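Susdale stem-handling trials

The Susdale stem-handling trials were a series of comparisons between robot grippers, wrist cameras and controllers, carried out at a workshop in Susdale under the direction of Kenji Haddad. They dealt with one narrow problem: how well a two-finger gripper can pick up and hold a thin, irregular stem without disturbing the leaves and flower attached to it. The test object in most of the trials was an artificial rose. The results were published as a set of working notes, usually called the Susdale notes, and a shorter summary followed in June.

Background

Grippers for small parts are commonly compared using blocks, pegs and balls. Haddad had used a set of this kind while working at Teltberg and found that it did little to separate one finger design from another. Most of the fingers he tried could pick up a wooden peg. The same fingers gave very different results on cable, drinking straws and plant stems, where the part to be held is narrow and the rest of the object gets in the way.

Fresh flowers were used in the earliest sessions and soon dropped. They wilted under the workshop lights, and a stem that had been squeezed several times could not fairly be given to the next gripper. Artificial flowers keep their shape for longer and can be replaced with others of the same pattern. The working notes point out that they differ from real ones in weight and stiffness, and warn against reading the scores as a guide to handling cut flowers.

Equipment

Three grippers were compared, all of the parallel two-finger type. The first, supplied by Clerka, had short fingers with flat faces. The second was a longer pattern made in the workshop, with angled outer edges so that the tips could reach between leaves. The third was the Macapagal gripper, which closed more slowly but allowed the closing force to be set in finer steps.

Each gripper carried a small camera at the wrist, looking along the fingers. A second camera on a fixed stand was used in the first weeks. It gave a better view of the arm but was often blocked by the gripper at the moment of closing, and the later trials relied on the wrist view alone.

Two controllers were tried. One moved the arm to a position worked out beforehand from a single image. The other kept correcting its path from the wrist camera until the fingers began to close. In the notes these are called the fixed and the guided controller.

Procedure

In the basket trials the rose stood in a white plastic basket with openings in its walls. The sides limited the directions from which the arm could approach, and the light coming through the openings made the background uneven. A run began with the fingers open and the camera facing the flower.

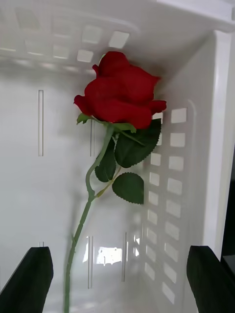 The operator then started the controller and did not touch the arm again until the run had ended. A run counted as a success if the stem was gripped, lifted clear of the basket and held for 3 seconds. Touching a leaf on the way in was allowed. Closing on a leaf was recorded as a separate kind of failure -- the notes call it a "leaf grip" -- even where the rose was lifted.

The open trials used the same gripper settings against a plain white cloth, with no walls to avoid. They were meant to show how much of the difficulty came from the object and how much from the basket. The height of the grip was also recorded. A grip close to the flower head held the bloom steadier, while a lower one left more of the stem free to bend.

Between runs the rose was turned by hand, following a printed list of angles. Leaves that had been pushed out of place were put back by eye. Haddad later described this as the weakest part of the method, as two operators would not always put a leaf back in the same way.

Results

The full series came to 818 runs, of which 336 were basket trials. The rest were open trials and repeats made after changes to the camera mount. The working notes give scores for each gripper separately and do not combine them into a single ranking.

The long workshop fingers did best in the basket. Their narrow tips could close on the stem below the leaves with less turning of the wrist. The Clerka fingers did nearly as well in the open but produced more leaf grips in the basket, where they had to come in from a steeper angle. The Macapagal gripper marked the stem least. Its slow closing gave the stem time to slide sideways, and several runs were lost in this way before the starting position was changed. 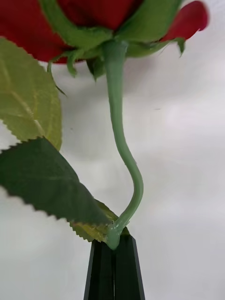 Artificial rose held by the stem between two dark gripper fingers, seen from the wrist camera against white fabric.

The choice of controller made a larger difference than the choice of fingers. With the fixed controller, a small error in the first image was carried through to the end of the run. The guided controller could recover from such errors, but it sometimes lost the stem when a leaf passed in front of it. The pale stem was also harder to pick out against white plastic than against a darker surface. A dark cloth was tried for one afternoon and improved the scores of both controllers. It was left out of the main series so that the earlier runs could still be compared.

Camera mounting

A total of 164 runs were repeated after the wrist camera was found to have shifted in its bracket. The movement was slight, but at close range it was enough to put the fingers to one side of the stem. The bracket was replaced with a stiffer one, and a check against a printed target was added at the start of each session -- a step that had been skipped in the early weeks to save time.

The notes also record a comparison of two lenses. The wider lens kept both fingertips in view for the whole approach, at the cost of some blur near the edges. The narrower one gave a sharper view of the stem but lost sight of the fingertips when the gripper was fully open. The wider lens was kept.

Later use

The basket layout was taken up at Teltberg for trials with cable and thin tubing, using the same rule for a successful lift. The leaf grip category was dropped there and replaced by a count of dropped parts. A proposal to add a soft-fingered gripper to the Susdale series was mentioned in the June summary, with no results given. The list of turning angles and the drawings for the long fingers are included at the back of the working notes.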